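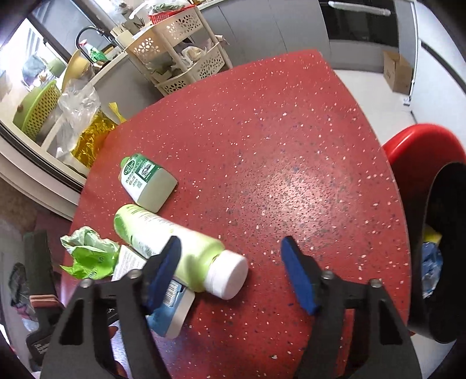 Plalier Home Value Report

The Plalier Home Value Report is a written estimate of what your house or apartment can sell for in the present market. It is made for owners who think about selling, for families who divide a property, and for buyers who want a second opinion before they make an offer.

You give us the address, the floor area, and the year of the last big repair. We compare your home with recent sales in the same neighborhood and send the report by email as a PDF file of 14 pages.

What you receive

One estimated price, with a low and a high limit
Up to 60 comparable sales, each with month, floor area and price per square foot
A chart of asking prices and final prices in your zip code
A page on mortgage rates and what they do to the monthly payment of a typical buyer
Notes from the analyst, when your home has something unusual

Coverage

At the moment we cover Welcombe and the towns on the east side of the river. The database for this area has 3286 completed sales, and 3262 of them include the floor area. The other sales are used only for the neighborhood trend and do not enter into the price of your home. New sales are added every month. The March update was larger than usual, with 422 sales, so if you have a report from the winter it can be good to order again.

We do not cover farms, mobile homes or buildings with more than four units. For these, please write to us first and we will tell you if a manual estimate is possible.

How the estimate is checked

The first calculation is done by the Mfinanga model, which our team has developed for small markets with few sales. After this, an analyst reads every report. Lorna Salazar is responsible for single-family houses and Brian Obura for apartments and townhouses. They can move the estimate up or down, and when they do it, the reason is written on the last page – you will always see both numbers.

Please note

This report is not an appraisal. A bank will normally ask for its own appraiser before it approves a loan. We also do not inspect the roof, the heating or the foundation.

Delivery and updates

Delivery takes two working days after payment. One free update is included, and you can ask for it any time in the first six months. Customers who have a Jitwood account can order from the account page and will find older reports there too.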